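Chapter 11
Returns and Exchanges in Fashion Accessories

Key terms: return window, restocking, final sale, hygiene exclusion, store credit, exchange

A customer buys a scarf and a pair of earrings on the same receipt. Four days later she brings both back unworn. The store refunds the scarf and refuses the earrings. She has the receipt, the tags are in place, and she does not understand why the two items are treated differently.

Chapter 10 dealt with getting an accessory sold: the item page, the price, the wording on the tag. This chapter deals with the goods that come back. Returns in accessories differ from returns in clothing in several ways. Fit is a smaller problem, but color and size are larger ones, and some items can't legally or sensibly be sold a second time. The person at the counter has to know which rule applies before the customer finishes explaining.

After reading this chapter you should be able to

- write a return policy that fits on one side of a receipt
- sort returned goods by whether they can be resold
- explain the difference between a refund, an exchange and store credit
- work out a return rate by item and by product line

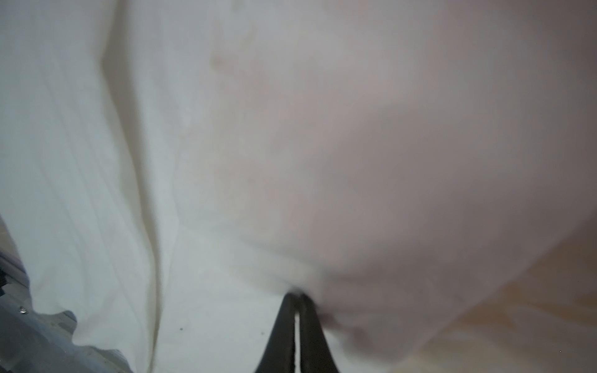

11.1 Why accessories come back

The most common reason on a return slip is "not as expected." It is also the least useful, as it can mean almost anything. A bracelet may be smaller than it looked on the page. A bag may be a cooler shade of brown than the buyer had in mind. A belt may be exactly as described and simply not suit the outfit it was bought for.

Skivenham, the chain we follow through this part of the book, replaced its single "not as expected" box with separate boxes for size, color, weight and feel. Staff fill in the slip, and the customer is asked one short question. In the first season the size box was ticked more often than the others combined, and most of those slips were for earrings and small bags. The item pages for both gave measurements, but only at the bottom, after the care instructions. Skivenham moved them up next to the price.

Gifts are a separate case. The person returning the item did not choose it and often has no receipt. Most stores offer an exchange or store credit at the lowest recent selling price. Staff should say this early in the conversation - a customer who hears it last will feel that the terms have changed.

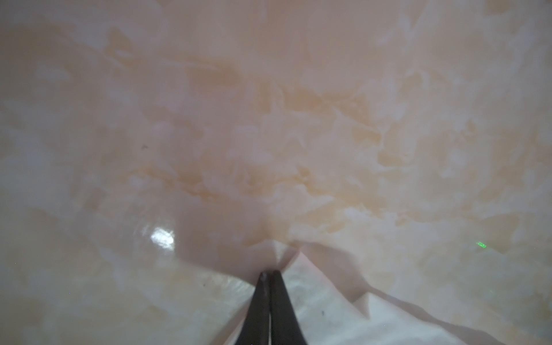 Gilles Roussel would start somewhere else. In his view a store learns more from the exchanges than from the refunds, and he objects to lumping them together in the monthly count. A customer who swaps a short chain for a longer one has said what was wrong and what would have been right. A customer who takes the money has only said the first part, if that. He would keep two sheets, and he would read the exchange sheet first.

We follow his advice in the worked problems at the end of the chapter. Refunds and exchanges are recorded on separate lines, and you will be asked to compare them.

Calculating a return rate is simple. Divide the units returned by the units sold and multiply by 100. The difficulty lies in choosing the period. A belt sold in December may come back in January, so a January rate that sets January returns against January sales will look far too high. Track each return to the month of its sale. If Skivenham sells 692 Delorme belts in November, the November rate is not final until the return window on the last of them has closed.
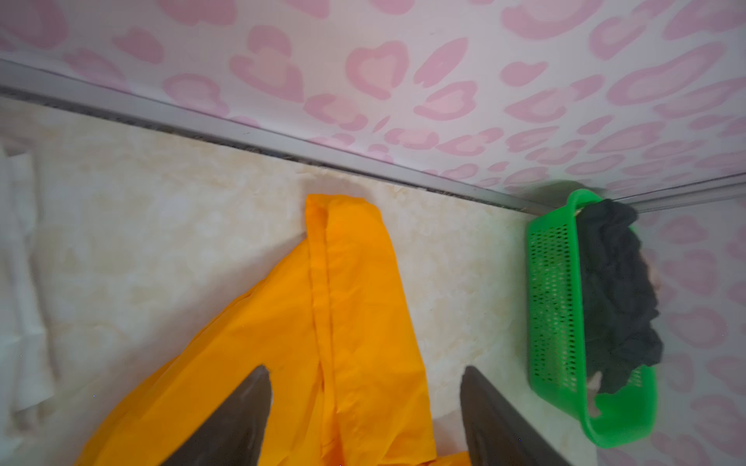 CASE IN BRIEF
The Prurer earring line

Skivenham began carrying Prurer earrings in May. The printed policy allowed returns of any unused item in its original packaging. Earrings for pierced ears were meant to be excluded for hygiene reasons, but the exclusion appeared only on the website. Counter staff at 3 stores accepted the returns, and other stores refused them.

Konrad Cieślak, reviewing the complaints, recommended a printed seal across the back of the card. Seal whole, the earrings could come back. Seal broken, they could not. The rule was added to the receipt in one sentence and read aloud at the register.
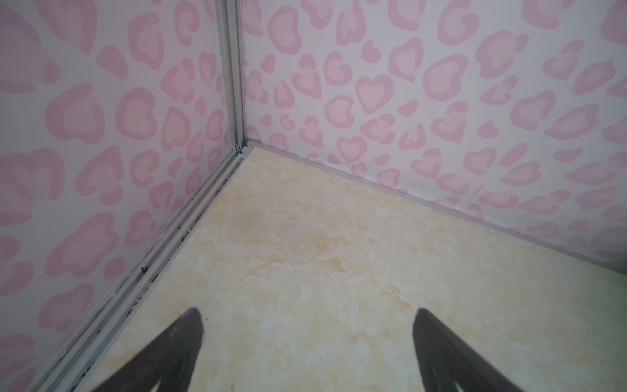
Figure 11.1 Pink-and-white patterned walls and a cream, marble-patterned surface.

Before you read on

1. Find the return policy of a store where you have bought an accessory. Where is it printed, and which items does it exclude?
2. Should a store accept a return when the seal is broken but the item is faulty? Write down your answer now and compare it with Section 11.4.
3. Esis bags are sold by Skivenham as final sale once marked down. Draft the sentence a sales associate should say before taking payment.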